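Visits > Spring trip > Skirero, robot hall

Quick write-up before I forget the lot. Visited Skirero 03/03/2018, came in with the second group, got a visitor tag and a bad coffee, then straight through to the hall. Thoa Cao met us. She looks after one machine, the two-armed one that handles household cloth, and that was all I wanted to see anyway. The Plidel people had gone off to look at conveyors.

Setup first. Machine has legs, two arms, a black gripper at the end of each. Camera up top, more small ones down at the grippers. It works in a room done up like somebody's living room – sofa, soft stuff, hard floor. Thoa says the furniture gets moved on purpose between runs so the thing can't get lazy about where the sofa is. I asked how they level it after a move. Short answer, they don't, they re-zero the arms and carry on. Takes 14 minutes if the joints behave. Longer with a group of us standing there asking questions.

The cables are what she worries about most. They run outside the arm and every wrist turn drags on them. Too tight and the plug works loose, too much slack and it catches on whatever is being folded. She checks both wrists at the start of a shift, by hand, turning each one slowly to the end stop and back. Writes it in a paper log. Log was on cycle 781 for the current set of cables. Last set got to almost that and then the left one started dropping out, took them two days to beleive it was the cable and not the software.
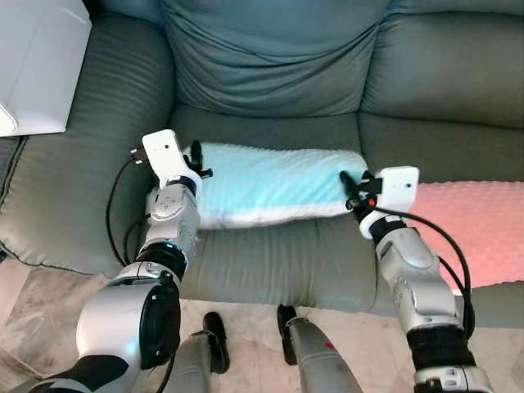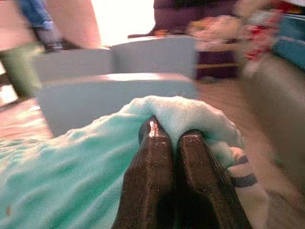
Fingers next. She let me hold a spare pair from the drawer, heavier than I expected. Fleece and towel fluff gets on the tips and grip goes off slowly, so it's easy to miss. Wipe with a damp cloth, then a dry one, no solvent. Somebody used solvent once and the pair went in the bin. Then a test pinch on a scrap of towel, close, lift, hold, let go. If the scrap slides she swaps the pair. Two screws each side and a dab of thread lock, then the closing position has to be taught again or it pinches too hard on thin stuff.

Asked what actual repairs look like. Mostly small. A wrist bracket bent in the first month, replaced. An elbow joint that ran warm, which Maximiliano Herrero from Zorko came out for, he had the cover off and on again before lunch and it was a dry bearing. Spares shelf has 121 line items on it and Thoa would swap half of them for more of the little connectors. Lead time on those is awful. She has an order due in April and is not holding her breath.

Seija Heiskanen wanted to know about stopping it in a hurry. Big button on a lead, someone holds it the whole time the arms are live. Arms sag a bit when power goes so you don't put your hand underneath. They found that out with a clipboard, luckily.

Things to copy at our place: paper log by the machine, the slow wrist turn every morning, spare fingers already fitted with screws in a bag. Not sure about the paper part, Urho Miettinen will want it on the system and he's probaly right. I'd also like our cables clipped in more places than we have now. Thoa sketched her clip spacing on the back of my visitor sheet, will scan it.

Ran out of time for the Unnithan stand. Noura Obeidat went and has the brochures, ask her.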